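Home About Booklists Rhymes & Songs Contact

Bread, Butter and Baby Goats: Our Farm Breakfast Storytime
Posted in March by Jana Lenz
4 min read

I have been meaning to write this one up all week, and then the week got away from me the way they do, so please forgive me if I wander a little. On Friday we had our breakfast storytime at the Teresberg branch, and I think it may be my favorite theme of the whole winter (I know, I say that every month).

We had 28 children, which is a lot for our little room, so I skipped the carpet squares and let everybody pile in. We sang our hello song two times through while the stragglers got their boots off. Then I brought out Lloyd, our rooster puppet, who has lost most of his tail by now and is loved all the more for it. Lloyd wanted to know what everyone had for breakfast. We heard a lot about waffles. One little boy told us "soup" and would not be moved.

My first book was a long one about a hen who bakes, and I should have saved it for the older group. The twos and threes were wiggling by page seven, so I closed it early and went straight into "Pat-a-Cake," with a verse for rolling, a verse for buttering and a verse for giving it all to Grandma. Wing-yan Lau taught me the buttering verse when we shared the Saturday sessions, and it has never once let me down!

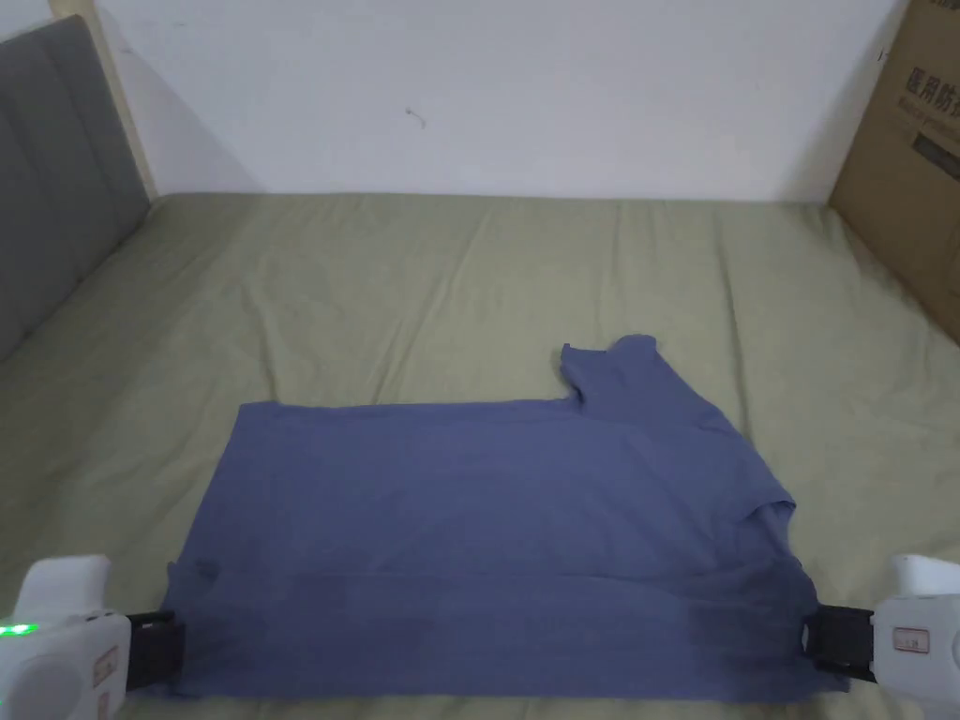 A T-shirt half-folded on a bed.

The second book went much better. It was a lift-the-flap with a different animal asking for its breakfast on every page, and the children got to shout the answer before I opened the flap. If you have a noisy group, lean into it. We followed that with the flannelboard, five baby goats and a bucket of oats, and each time a goat went home I let a child come up and take it off the board. Yes, it takes forever. I still do it that way, as the shy ones will often come up for a goat when they won't come up for anything else.

For the craft we made paper toast: tan construction paper, cotton swabs, and yellow paint for the butter. Evanthia Kouris had cut all the bread shapes for me the night before, bless her. Next time I'd put the paint in muffin tins instead of paper plates, and I'd have more wipes out.

We finished with shaky eggs and the goodbye song, and then most of the families stayed on to play. Next month is trains, and I'm still short a good action rhyme for the preschoolers, so if you have one, do leave it in the comments.

Older post Newer post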